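October, back bench, Okeo build

Cable swap routine, third evening on it. Changed the grip point today. The old program closed on the plug itself and the latch kept getting squeezed, so the fingers now close on the cable just under the boot. Grip force down to 30 in the config. Left the approach speed at 700.

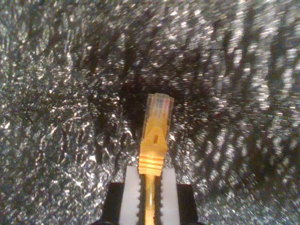

New grip point, serrated pads on the cable, boot sitting above the fingers.

Wrist view is noisy with the lamps off and the shiny backdrop doesn't help. The edge finder loses the clear plastic and locks onto the yellow boot instead - fine for now, I offset from the boot.

Moved on to the rack side. Taught four new poses in front of the middle shelf and saved them as Usley 1505. Wrist cables need watching on the high pose, there is not much slack past the elbow. Old poses are still under 2001, please don't delete them.

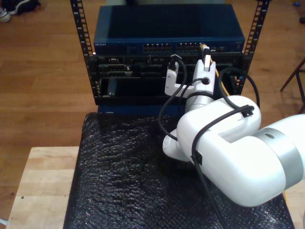
Elibariki Massawe thinks the offset will drift as soon as we change to boots of another length, and would sooner measure from the plug tip against a matte card. Will try the card next. Also to do: longer ties for the elbow run, back up the config to the Vevthorpe drive.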